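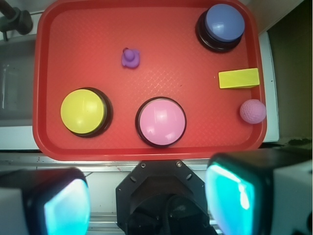 Lamedau to Open Toy and Game Lending Library in Rennie This November

RENNIE, August 2019 – Lamedau, the nonprofit that runs the tool and kitchen equipment lending program in Flener, will open a toy and game lending library in Rennie this November. The library will be on the ground floor of the former shoe store on Clureo Street and will be open to any household in Rennie or Flener.

The collection will start with 772 items. These include building blocks, board games, wooden puzzles, ride-on toys, dress-up clothes, bath toys, large push buttons and other simple switches, and balls in several sizes and textures. Most of the items were donated by families in both towns between January and June. The rest were bought with money from Lamedau's spring fund drive.

Household membership will cost $18 a year. Members may borrow up to four items at a time and keep them for three weeks. An item can be renewed once if no one else has asked for it. There are no late fees, but a household with overdue items can't borrow anything new until they are returned.

Lamedau began planning the library after a survey of its members last fall. The survey asked what people would like to borrow that the organization did not already lend. Toys and games came first, ahead of camping gear and sewing machines. Several parents wrote that their children lost interest in new toys within weeks and that storage space at home was short. Grandparents asked for a way to have toys on hand during visits without buying them.

The shoe store had been empty for three years. Lamedau signed a lease in May and has since put in new lighting, repaired the floor and widened the front entrance so that strollers and wheelchairs can get through. Shelving will be put up in September. The back room will be used for cleaning and repairs and will not be open to the public.

Items will be sorted by age group and kept in numbered bins or trays. Each one will have a card that lists all of its parts. Borrowers will be asked to check the parts against the card at the desk, both when they take an item home and when they bring it back. A missing game piece or puzzle piece should be reported, but members will not be charged for small parts. For larger losses, the household may be asked to pay up to half the replacement cost.

Hard plastic toys will be washed and dried after each loan. Fabric items will be machine washed. Battery compartments will be checked at every return, and toys with loose covers will be held back until they are fixed. Toys with small parts will be kept on the upper shelves and marked for children three and over. Lamedau will not lend car seats, cribs, helmets or stuffed animals.

One section will be set aside for toys suited to children with limited hand movement or low vision. It will hold large-grip puzzles, textured balls, high-contrast books and oversized buttons. Members can use this section on the same terms as the rest of the collection, and loans from it can be extended to six weeks on request.

Preschools, home daycares and after-school programs in the two towns may join as group members for $38 a year. Group members may borrow up to 10 items at a time. Pickup times for groups will be arranged separately – mornings are preferred, before the library opens to households.

The library has room for 400 household memberships in its first year. Sign-up will begin at the Flener tool library desk after Labor Day and will move to the Clureo Street location once it opens. Current Lamedau members can add the toy library to their existing membership at half price. Households that receive food or housing assistance can join free of charge and do not need to bring paperwork.

Opening hours will be Tuesday and Thursday from 2 p.m. to 7 p.m. and Saturday from 9 a.m. to 1 p.m. Street parking is free on Clureo Street after noon. The Flener bus stops at the corner.

Donations of toys and games are still being accepted at the Flener location during regular hours. Items should be clean, complete and in working order. Lamedau is especially looking for floor puzzles, train track and board games for children over eight. It has enough plush toys, jigsaw puzzles over 500 pieces and plastic play kitchens, and can't accept more of these.

About Lamedau

Lamedau is a nonprofit lending organization based in Flener. It lends hand tools, garden tools and kitchen equipment to residents of Flener and Rennie. It is funded by membership fees, donations and an annual spring fund drive.

Media contact

Lamedau Press Desk, Flener tool library. Visits to the Clureo Street building before opening can be arranged through the desk.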